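## Setting a reorder point for a slow-selling item

A reorder point is the stock level at which you place the next order. You need daily demand, supplier lead time and a safety stock figure.

1. Export 80 days of sales from Juro and divide total units by 80.
2. Multiply the result by the lead time in days.
3. Add safety stock. For slow items, use 2 weeks of demand.
4. Enter the total in the **Min** field and save.

Do not include days when the item was out of stock — zero sales on those days say nothing about demand. Remove them and divide by the days left. 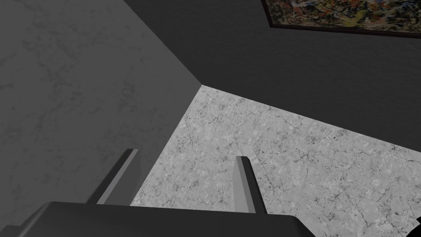 Price changes need a separate check. If the price moved during the export period, split the sales at the date of the change and use only the later part. Floor finishes show why: buyers of marble, like the floor where the two walls meet, often react to a price rise differently from buyers of cheaper tile, so one average across both hides the shift. Run each product line on its own.

Recalculate each October, and again after any order of over 2,000 units.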